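Ticket 737
Subject: Bean transfer cell, line 2: beans left on purple tray, job sheet no longer matches the work
Site: Prantl, roasting and packing
Opened by: Afaf Issa, packing
Assigned to: Ignacio Benítez, automation
Priority: normal
Status: open, part 1 resolved

Reported 11th May

Since the arm took over tray handling on line 2, the packing side receives trays with roasted beans still lying in the channel. The controller logs these cycles as complete. Under the manual routine the person at the bench tapped the tray and looked at it before passing it on. That step is not in the arm's program and is not on anyone's job sheet. In practice I am doing it, in addition to label checks.

Requested: (a) a fix for the residue, (b) a decision on who checks the tray.

Reply, Ignacio Benítez

Reproduced. The pour ends on a timer and there is no check of the surface afterwards. The timer value dates from March and was set with a smaller roast. Beans stop most often where the side branch meets the long channel.

I have the wrist camera view from the pick position and will use it for the check. The glossy plastic gives white reflections which the first version of the filter counted as edges. Threshold raised, filter now ignores narrow bright streaks.

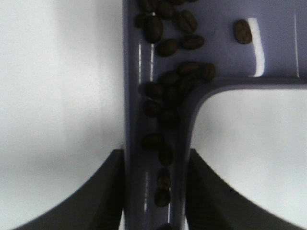 Changes made to program 151:
Pour hold extended by 2 seconds.
Second tilt added at the end of the pour.
Surface check added before release. If beans are found, the arm repeats the tilt once, then stops and calls for a person.

Tested over 1,000 cycles on the spare cell. The stop-and-call triggered on a small number of trays, all with the darkest roast. Cycle time is longer but within what packing can take.

Part 1 closed from my side. Part 2 is not a software matter. Passed to Theresia Berchtold.

Reply, Theresia Berchtold, shift planning

The bench post on line 2 was removed from the rota when the arm was accepted. The tray check was never written down as a task, so it was not moved anywhere. Elfriede Widmer did that job for years and has given me a list of what she checked: residue, chipped rims, broken beans, smell of scorching. The arm now covers the first item only.

Proposal: the other three go to the line 2 attendant, with time allotted per batch. Packing keeps label checks and nothing else. Elfriede will train both shifts.

Reply, Afaf Issa

Agreed, with one addition. When the arm stops and calls, the call currently goes to the packing terminal. Please send it to the attendant, otherwise packing still leaves the bench each time.

Reply, Ignacio Benítez

Call routing changed. Packing terminal shows the stop as information only, no acknowledgement needed.

Open items
Revised job sheet for line 2 attendant: Theresia Berchtold
Training, both shifts: Elfriede Widmer
Copy program 151 to the Jenitz cell after sign-off: Silvan Kuster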